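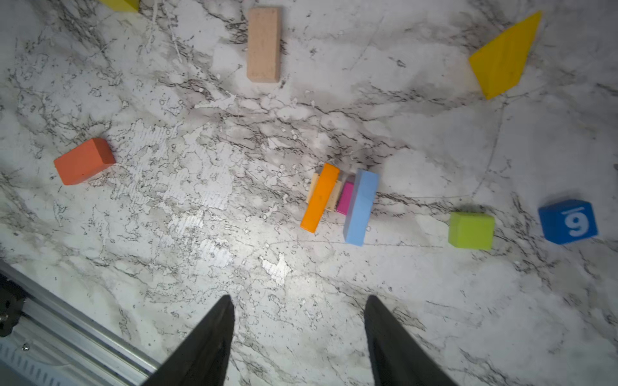

Lostimside Toy Library
Progress report to the Poulain Fund, second half of the grant year

Membership stood at 83 families at the end of June. When we last wrote, the Gellell branch had just opened and we were still lending from two shelves in the hallway. It now has its own room, open two afternoons a week until 5:30.

Lending
We made 1,122 loans in the period. Puzzles and building sets go out most, followed by ride-on toys once the weather improves. Baby toys are slower than we planned for, and we have stopped buying them for now. The late return rate is still higher than we would like at Gellell. We dropped fines in March and switched to text reminders, and we will report on the effect next time.

Spending
The $2,000 set aside for replacement stock has been spent, apart from a small amount held back for batteries and storage bags. Shelving came in over budget – the wall at Gellell needed extra fixings – and we covered the difference from membership fees. No grant money was moved between budget lines.

Zerkwood visits
The monthly visits to Zerkwood began in April. Each session takes up to 17 children with a parent or other adult. The May session was canceled when the hall's heating failed, and we added a second one in June to make up for it. Parents there have asked for a Saturday slot. We can't staff one at present.

Staffing
Tove Briem moved from 12 to 16 hours a week and now handles the catalog and all safety checks. The checks had fallen behind over the winter. They are up to date at both branches, and 17 items were withdrawn for missing or damaged parts.

Next period
We plan to replace the paper loan cards at Gellell, recruit one more person for the Zerkwood visits, and agree on the terms of the room lease, which runs out in December. The landlord has not yet given us a figure for the new rent.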